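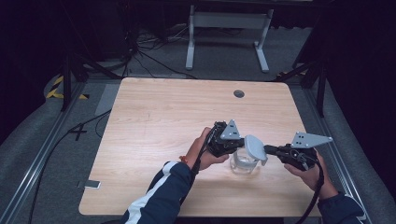 Pre-purchase checklist, hand-held grippers, Orkesum bench

I went through this on Tuesday before putting anything on the order form. My comments are under each item, so please add yours below mine and don't overwrite them!

1. Grip on smooth glassware
OK. I'd keep the clear pitcher with the gray lid as our standard test piece, because if a pair can't manage a lidded glass pitcher I don't want to pay for it. Put a spare pitcher in the budget too (glass is glass).

2. Cables on the grippers
Needs work. Each one has a black cable trailing down from it, and I'd love some sort of sleeve or clip for those. Salcedo lists a clip kit at 9 dollars a set. Cheap, so I've put us down for 5 sets.

3. Cables on the floor
Not OK. There's a real tangle around the feet of the white desk frame, and another cable runs over the carpet to the left of the table. I want floor covers on this order, not the next one - they always slide to the next one.

4. Table
OK, keep it. I know Cidex quoted us 777 for a new bench, but the light wood top is fine and it has a grommet hole near the far edge that we could run a cable through. That money can go to grippers.

5. Loose items on the table
Minor. Small white thing near the corner, phone or card or whatever. Clear the top before a run, please.

6. Floor rails and hazard tape
Partly OK. The aluminum rails mark out the work area nicely, but they're a trip edge, and I only see bits of yellow and black tape beyond them. I'd tape the full length. Two more rolls, any brand.

7. Sleeves
Fine for now. Long sleeves and moving jaws make me a bit nervous, so let's ask Zastadside if they have a cuff guard that fits over a jacket.

8. Second pair of grippers
On hold. The quote is 662 and I think it's fair, but I'd like the spare parts prices first (jaws and servos especially). I'll chase that in February when the new budget opens.

Status: items 2, 3 and 6 go on the order now. Item 7 is waiting on a reply.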